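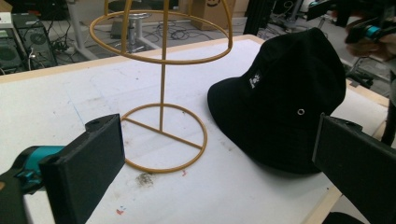 Nenby H2 Hand-Held Gripper
Sold by Prosetik, Lultport warehouse

In stock. Price list updated 2018-01-18, older quotes still good to the end of January.

Two-finger gripper you hold and work yourself. For teams planning a pick and place cell who want to try the grasps before they sign for an arm. Soft goods, wire goods, caps, stands, small retail stuff.

What you get
Gripper body with handle
One pair of flat pads, black, fitted
Spare pad screws
Charging lead (no wall plug, order seperately)
Printed quick start, one sheet

Prices
Single unit: $214
Spare pad pair: $5
Carry case: $154. Yes it's a lot, it's the hard one with cut foam. Skip it if the gripper stays on one bench.

Volume pricing by quote only. Send the ship-to address with the request or it sits in the queue.

Budgeting notes
Pads are the running cost. Put them on their own line, purchasing departments like to fold them into the gripper and then there's no code to reorder against. Wire and rod goods wear the inner face faster than fabric does. Check for grooves, swap both pads together.

Get one gripper per operator. Sharing works on paper, then somebody's always waiting.

Table space: plan for the person too. Elbow room, somewhere to put the thing down, a stool or chair that rolls out of the way. Cable runs behind the table, tape them or tray them. We don't sell cable tray.

Test items: budget for your own. Buy the real product you plan to handle. A floppy cap and a rigid stand need different approaches and one won't tell you much about the other. Thin rod especially, try it along the pad and across it.

Fit
Pads for the older Bhutto body do not fit. Same look, different screw spacing. We get these back every month, please check the label under the handle first.
Left and right pads are the same part.

Shipping
Orders in by noon go out same day from Lultport. Up to 2 units per box. Signature needed.

Returns
Unused, in the box, with the lead. Opened pads can't come back. Ask for a return number before you send anyting.

Lead time on repairs varies, call the parts desk. Loaners are for open repair tickets only.

Related: pad pairs, carry case, wall plug, bench hook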